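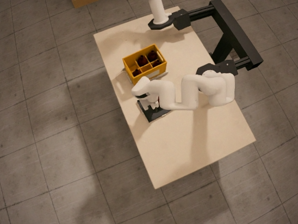 4.3 Calibrating the motion sensors and compass

The Lendurix handset leaves the factory with a default sensor profile, which is adequate for screen rotation and step counting. Level readings, panorama capture and indoor navigation need a profile measured on the individual handset. Calibration takes place in two stages, level first and compass second, and the level stage requires a flat, rigid surface. A smooth wooden tabletop is suitable. Steel fittings of any size can disturb the compass, so complete the second stage well away from furniture with a metal frame.

Before you start

Prerovia system software version 6 or later must be installed. To check, go to Settings, About, Software version. Earlier versions show the calibration menu but do not save the compass profile.

At least 216 MB of free storage is needed for the temporary sensor log. The log is deleted when calibration finishes.

Remove any case, ring grip or magnetic wallet. The Varkmont folio cover contains two closing magnets and must be taken off fully, even if the flap is folded back.

Disconnect the charging cable and lift the handset off any wireless charger. Calibration does not begin while the battery is charging.

Stage 1: Level

1. Wipe the back of the handset and the table surface. Grit under one corner is enough to offset the reading.

2. Open Settings, Device, Sensors, then tap Calibrate.

3. Select Level. If you are asked for a screen lock PIN, enter it.

4. Lay the handset on its back with the screen facing up. The camera housing is raised, so the handset rests at a slight angle. The software allows for this. Do not pack the lower edge with card or tape.

5. Tap Start and take your hand away. The progress ring turns grey, then blue.

6. Wait 17 seconds. Do not touch the table during this time. Vibration from typing, a nearby printer or a dishwasher will restart the ring.

7. When the handset sounds one tone, rotate it half a turn on the same spot, keeping it flat, and tap Continue.

8. Wait for the second tone. The message Level saved is displayed.

Note: If the two readings differ by more than the permitted amount, the message Surface not level is displayed. Move to another part of the table, or to a kitchen bench, and repeat from step 4.

Stage 2: Compass

1. Pick up the handset and stand clear of vehicles, filing cabinets, speakers and reinforced concrete pillars. Outdoors is preferable.

2. In the Calibrate menu, select Compass.

3. Hold the handset at chest height and move it in a slow figure eight, turning the wrist so that each side faces the ground in turn. The coverage map on the screen fills from the centre outward.

4. Continue until the map is entirely coloured. The handset collects up to 1000 samples. If that limit is reached with part of the map still blank, collection stops and the missing orientations are listed.

5. Tap Save. The handset restarts its location service, and the status bar icon may flicker briefly.

Caution: Keep a firm hold of the handset during step 3. Use a wrist strap if one is fitted. Damage from dropping is not covered by the limited warranty.

Caution: Do not calibrate the compass inside a car, tram or lift. The profile will be saved without an error message but headings will be wrong once you leave the vehicle.

Checking the result

Open the Tools folder and start the Level app. Lay the handset down, note the reading, then turn it end for end. The two readings should match in size. To check the compass, open Maps and face along a straight street. The direction cone should lie along the street — if it points across the road, repeat Stage 2.

Resetting the profile

To return to the factory profile, go to Settings, Device, Sensors, Advanced and tap Restore default. Step history and saved places are kept. A full factory reset also removes the sensor profile, and both stages must then be repeated.

Using the Mbeki dock

The Mbeki desk dock holds the handset upright and supplies power through the base. It cannot be used for either stage. Placing a calibrated handset in the dock temporarily disables the compass, and it resumes when the handset is removed. No recalibration is required.

When to recalibrate

Repeat both stages after a screen or battery replacement, after a hard drop, or if the handset has been stored near a loudspeaker or induction cooktop. Software updates do not normally affect the profile. The July update is an exception: it clears compass data saved under version 5, and Stage 2 must be carried out again.

Section revised 11th October. Technical content: Khadija Tahiri. Checked: Lyle Crenshaw.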